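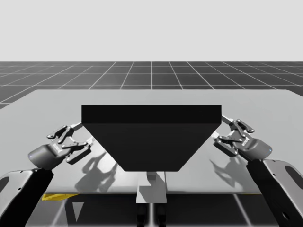 Frequently Asked Questions: Oversize and Irregular Items

Brultuveo Storage accepts household and business goods for short-term and long-term storage at its Prarkness and Clotia locations. Most items can be booked online in standard unit sizes. Items that do not have a regular box shape, such as a large black piece with a thick, flat-topped slab for its upper part, are measured at their widest point and charged on that basis. Customers are asked to read the answers below before making a reservation.

What counts as an oversize item?

An item is oversize if any side is longer than 68 inches or if it weighs more than 838 pounds. Oversize items are stored on the ground floor only. Pianos, safes, shop counters and display cases are treated as oversize whatever their measurements.

How should I measure an item with sloping sides?

Measure height, width and depth at the greatest extent of each. Please do not average the top and bottom widths. Handles, feet and fixed brackets are included. Parts that can be removed by hand and packed separately may be left out, provided they are listed on the inventory form.

Do I need to be present when my goods are delivered?

The account holder or a person named on the account must be present for the first delivery. Later deliveries may be made by a carrier with a signed release. Release forms are available at the front desk and remain valid until withdrawn in writing.

What are your opening hours?

The Prarkness location is open from 7 a.m. to 8 p.m. The Clotia location is open from 8 a.m. to 6 p.m. and closes at noon on the last day of June for the yearly stock check. The loading dock at each location closes one hour before the building.

How is the monthly rate calculated?

Standard units are charged at a flat monthly rate. Oversize items are charged by floor area, with a minimum charge of $41 per month. A refundable deposit of $51 is collected when the reservation is made. Rates are reviewed once a year, and account holders receive written notice before any change takes effect.

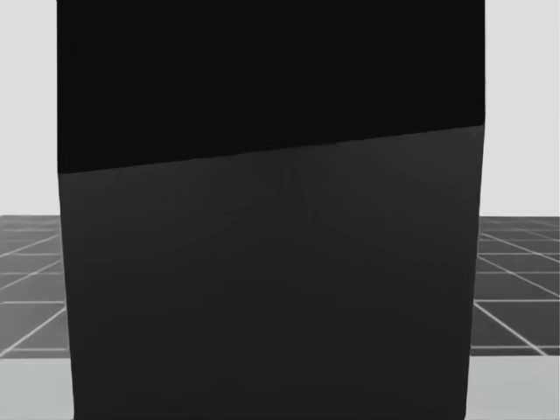 Deposits are returned by the original method of payment after the unit has been emptied and inspected. Any unpaid balance is deducted first.

May I stack goods on top of an oversize item?

Stacking is allowed on items with a level top surface, up to the height line marked on the wall. Stacked goods are placed there at the customer's own risk and are not covered under the basic protection plan.

Are my goods insured?

The basic protection plan covers fire, flood and forced entry. It does not cover wear, insects, or damage that was present on arrival. Customers who wish to insure goods for a higher value may arrange a policy through Ní Bhriain Mutual or any insurer of their choice. A copy of the policy must be kept on the account.

What may not be stored?

Food, live plants, fuel, paint thinner, fireworks and gas cylinders are not accepted. Refrigerators and freezers must be emptied, dried and stored with the door open. Mowers and other powered equipment must be drained of fuel before they enter the building.

Can I move my goods from one location to the other?

Yes. Transfers between Prarkness and Clotia may be requested at either front desk or through the online account. A transfer fee applies to oversize items. The storage rate at the new location takes effect on the day the goods are received there.

How do I close my account?

Written notice of two weeks is required. Notice may be given online, by mail or in person. The unit must be empty and swept, and all access cards must be returned to the front desk before the closing inspection is carried out.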